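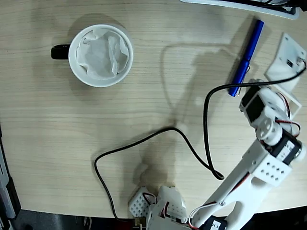 Plota Desktop Oil for Solid Wood and Veneer

Clear, low-sheen oil for desks, worktops and tables
Order code 3772
Sold by Soriano

Overview

Plota Desktop Oil is a clear finishing oil for indoor wooden furniture that gets daily use. It soaks into the surface and leaves a dull, close finish that can be patched up later without stripping the whole top. It suits pale woods such as ash, birch, beech and maple, and it darkens them less than most linseed oils do. Some change in colour is normal. Expect a pale top to look a little as it does when wiped with a damp cloth.

The oil can be used on bare wood, on wood already oiled with this product, and on veneer that has not been lacquered. It will not soak through varnish, lacquer or paint. If you are not sure what is on your desk, put a drop of water on the underside and leave it for ten minutes. If the wood goes dark, the oil will go in. If the drop sits there unchanged, the surface is sealed and must be sanded first.

What's in the box

Oil, one tin
Lint-free cloths, 2
Fine grey finishing pad
Printed instructions

Sandpaper and gloves are not supplied.

Which version to choose

Plota Clear is the standard product and the one most customers want. Plota White has a small amount of pigment added and holds back yellowing on very light woods. Stir it often, as the pigment settles. Do not use White on oak that has been stained or fumed, where it collects in the open grain and looks chalky.

The older Vostia desk oil is no longer made. Clear can go over a Vostia finish once the top has been cleaned and rubbed down with the grey pad. Try it on the underside first if the top is more than a few years old.

Before you start

Clear the desk completely, including monitor arms and cable clips. Clamp marks usually need a light sanding. Take off any sticky pads and remove the glue with white spirit, then let the wood dry.

Sand along the grain with 120 grit, then 180. Stop there. Going finer closes the surface and less oil gets in. On veneer, start at 180 and use hand pressure only, taking special care at the edges, where it is easy to go through. Vacuum the top and wipe it with a dry cloth.

Ink marks should be dealt with at this stage. Ballpoint will often lift with a little methylated spirit on a cotton bud. Marks left under the oil are sealed in.

Applying the oil

1. Shake or stir the tin well.
2. Pour a small amount on to a cloth and work it in along the grain. Do a section at a time on large tops.
3. Leave for 15 minutes. Add a little more to any patches that have gone dull.
4. Wipe off everything left on the surface. Oil that stays on top dries sticky.
5. Leave overnight in a room with a window open.
6. Rub over lightly with the grey pad, dust off, and put on a second coat in the same way.

End grain drinks more than the face and may want a third coat. Treat the underside with at least one coat on solid tops, or the board may cup.

Light use is fine after 24 hours. Keep hot mugs, wet glasses and rubber feet off the surface for the first week. Leave desk mats off for two weeks so that air can get to the wood.

Looking after the finish

Dust with a dry cloth. For anything stuck on, use a cloth wrung out in warm water with a drop of washing-up liquid, then dry the top straight away. Do not use bleach, glass cleaner or spray polish. Silicone polish in particular stops later coats from taking.

Spills should be mopped up when they happen. Coffee and tea left standing will mark any oiled surface in time. A faint ring can normally be removed by rubbing with the grey pad and a few drops of oil. A black ring means water has reached the wood and it will need sanding back.

Recoat when water stops beading. For a home desk that tends to be once a year, and sooner where your wrists rest.

Safety

Cloths soaked in oil can heat up and catch fire by themselves. Lay them flat outdoors to dry, or put them in a bucket of water, before throwing them away. Never leave them screwed up in a bin. Keep the tin out of reach of children and store it above freezing with the lid pressed down firmly.

Delivery and returns

Orders are packed at our Momberg warehouse. The tin travels by road only, so we cannot send it by air to islands or overseas addresses. Unopened tins can be returned within 33 days. Opened tins can't be taken back unless faulty.

Related items

Plota Grey Finishing Pads
Plota Wood Soap
Soriano Sanding Block
Lint-free cloths, pack of 34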